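首页 > 资讯 > 自动化 > 服务与租赁
资讯 | 评测 | 展会 | 招聘 | 投稿

Drolden推出机械臂布线代练服务,月费3899元起,我先去看了一圈

2025年7月10日 星期四

上个月就有读者在后台问我,Drolden那个“布线代练”到底什么时候开卖,我当时只能回一句“等通知”。好了,通知今天早上来了:服务正式开放预订,基础档每月3899元,三个月起签,首批只接100家客户,先到先得。我盯着这家公司也有一阵子了(二月份他们第一次放出风声的时候我就写过一小段,还被朋友笑话说我连价格都没有就敢发),所以这次赶紧补一篇。

先讲清楚卖的是什么,免得大家跟我当初一样理解错。它卖的不是机械臂本身!臂得你自己有,或者找别家租。Drolden卖的是一套训练和调试服务:你把自己机柜的型号、端口排布、用的线材种类报给他们,他们在自己的工作间里照着搭一份,用同类的机械臂反复练插线、拔线、理线这几个动作,练完把动作程序交付给你,再派人上门做一次校准。合同里写的标准交付周期是7周。我觉得这个周期不算短,不过销售跟我说,前面将近一半的时间都花在搭环境和对齐线材上,真正练的时间没那么长。

基础档包含三种动作:网线插拔、跳线更换、端口巡检。想加别的动作要另外谈,比如拆装板卡、拧螺丝,价目表上都写着“按项目报价”,我问了两遍也没问出一个数来,有点郁闷。还有一档叫“陪跑版”,就是交付之后继续每月更新一次动作程序,换了新交换机也能跟着改,这一档目前只对老客户开放。

为什么我对这个有兴趣呢?说起来挺俗的,我自己以前在小机房干过两年,最烦的就是半夜去换跳线。手伸进去看不见端口,全靠摸,卡扣“咔”一声才敢松手。要是遇上前一任把线理得乱七八糟的,光找到那根线就得半天。所以一听有人专门让机器练这个,我第一反应是:早干嘛去了!第二反应是:它能行吗?

网线这种东西,对机械臂来说其实挺刁钻的。它软,会自己弹,水晶头又小,方向还不能反。抓硬邦邦的盒子,位置对了基本就对了;抓线的话,你抓住的是这一截,另一截往哪边跑就不好说了。Drolden的资料里专门有一章讲这个,说他们每一种线材都要单独练,同样是网线,粗一点细一点、硬一点软一点,程序都得重新调。资料里还提到,一个动作要攒够2000次练习记录才会进入交付前的测试。这个数字我没法核实,照录在这儿,大家自己掂量。

再说说他们的工作间。我原来想象的是那种玻璃隔断、灯光雪白的展示厅,去了一看,跟我以前待过的维修间差不多,木地板,桌子上铺着东西就开干了,我反而觉得挺亲切的。负责接待的工程师话不多,我问什么他答什么,不问他就接着干活。我在旁边站了一上午,茶水喝了三杯,腿都站酸了。

他们目前主推的练习场景是小型开放式机架,就是中小公司里最常见的那种规模。大机房的整列机柜暂时不接,理由是机械臂的走位和底座方案还没定下来。我倒觉得先做小的挺对路,小公司往往没有专职的网络管理员,出了问题得等外面的人来,等半天是常事。 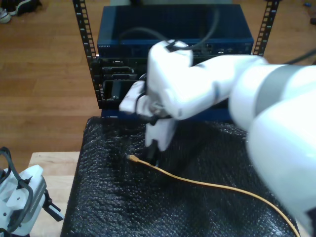
工作间里的练习台,机架上装的是NETGEAR交换机。
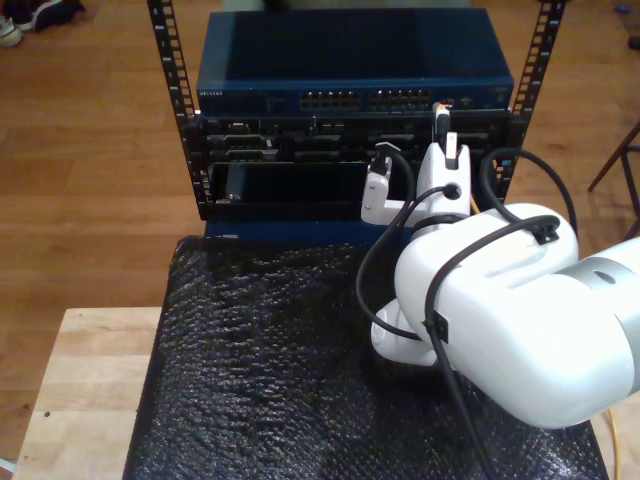 我问得最多的还是出错了怎么办。对方的说法是,交付的程序里带一个“停手”条件:插的时候受力超过设定值,臂就退回来,等人确认以后再继续,不会硬顶。这一条我是赞成的,端口顶坏了可比线没插上麻烦多了。不过阈值由谁来设、设多少,合同附件里写得比较含糊,只说“双方协商”。如果你打算签,我建议把这个数字白纸黑字写进去,别嫌啰嗦。

另外有个坑提醒一下:上门校准只含一次,第二次开始收费,而且差旅另算。你要是机架位置老挪,或者办公室快搬家了,最好等搬完再签。我有个做外包运维的朋友听完价格就开始算账,算到差旅那一项就不吭声了,哈哈。

同类服务现在市面上还不多。Festley有一个类似的,偏工厂里的线束装配,跟机房不太搭;Adusley去年说要做,到现在官网上还是“敬请期待”四个字。所以单论机房布线这一块,Drolden暂时没什么直接对手,价格有没有往下谈的空间,就看首批名额抢得快不快了。

对了,数据归谁这件事我也问了。用你的机柜资料搭出来的练习环境,服务结束后会拆掉;练出来的动作程序你可以一直用,但不能转卖。练习记录本身归Drolden,他们会拿去改进别的客户的程序。介意这一点的公司应该不少,合同里有一个“不共享”选项可以勾,勾了以后月费会上浮,上浮多少按规模算,没有公开价。

预订入口已经在他们官网上了,填表之后会有人打电话来问机架情况,建议提前把端口表整理好,要不然电话里一问三不知挺尴尬的(别问我怎么知道的)。首批客户预计排到秋天陆续交付。我跟他们约好了,等第一家交付的时候再去现场看一次,看看离开了练习台、到了别人家的机架上表现怎么样,到时候再写给大家。

有用过类似服务的读者,欢迎在后台留言,尤其想听听臂是租的还是买的,租金大概什么水平,我这边资料还很少。

相关资讯
· Festley线束装配方案更新,新增两种夹爪选项
· 租一台机械臂要注意什么:押金、运输和保险
· Xie工作室开放桌面夹爪试用报名
· Adusley官网改版,布线产品仍未公布日期
· 小机房跳线标签怎么贴才不掉:读者来信选登

关于我们 | 联系编辑部 | 投稿须知 | 版权所有,未经许可请勿转载 | 返回顶部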